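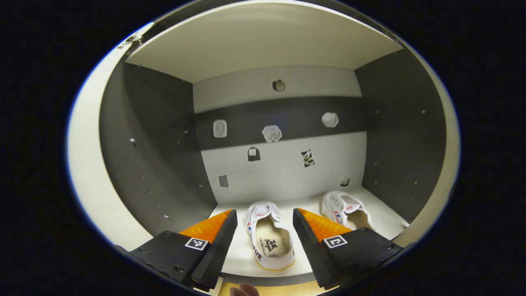

Hand Tools on the Shelf Line
Bumora returns center, 04/05/2026
Text: Elisa Serra, process engineering

Bumora handles returned footwear for three online shops. Until last July every pair was put away by hand. The center now runs two Drulel arms on the put-away line, and the motions they use are recorded by the same staff who used to do the shelving. Each recorder works with a hand-held two-finger gripper and repeats a put-away or a pick until the set is complete. A full set is 300 accepted runs per cubby layout.

The page covers the recording station and the changes in the work plan that came with it.

Shoe cubby, recording station. White canvas sneakers with white laces, one toe-in toward the back wall, the other farther back and turned toward the right side. The orange pads on the fingers are ridged on the gripping face. Each finger carries a square black-and-white marker on its top face.

Notes on the station

Cubbies. Layouts are changed between sets, including what hangs on the back wall. Arms trained on bare cubbies in the first trial stopped at anything unfamiliar behind the shoes. Small items are now fixed to the back wall for most sets.

Grip. Canvas uppers fold under load. Recorders close on the heel counter or on one side wall of the shoe, and never on the tongue. Leather pairs are recorded in separate sets.

Pads. Replace when the ridges are worn flat at the tip. The stock number is on the drawer. A pad swap requires a new zero check before the next run.

Rejected runs. A run is rejected if a marker is covered for more than a moment, if the shoe is dropped, or if the free hand moves the shoe. The rejection rate in the first week was high and fell once the bench was lowered.

Changes for staff

Rotation. Recording is done in blocks of 20 minutes, followed by a different task. The original plan had blocks twice as long. Sieglinde Frerichs, shift lead, asked for the change after complaints of sore thumbs, and output per shift did not drop.

Headcount. The put-away team had 9 people before the arms and has 9 now. Four record or supervise the arms, and the rest grade returns. Grading has grown because pairs reach the shelves faster than before.

Pay. Recording is paid at the grader rate. A separate rate for supervising arms is still under discussion.

What the arms do not take: boots, anything with a loose sole, and single shoes. These go to the hand cart at the end of aisle Gorkeck.

Next layout: double-depth cubbies, 500 runs. Sign-up sheet is with Sieglinde.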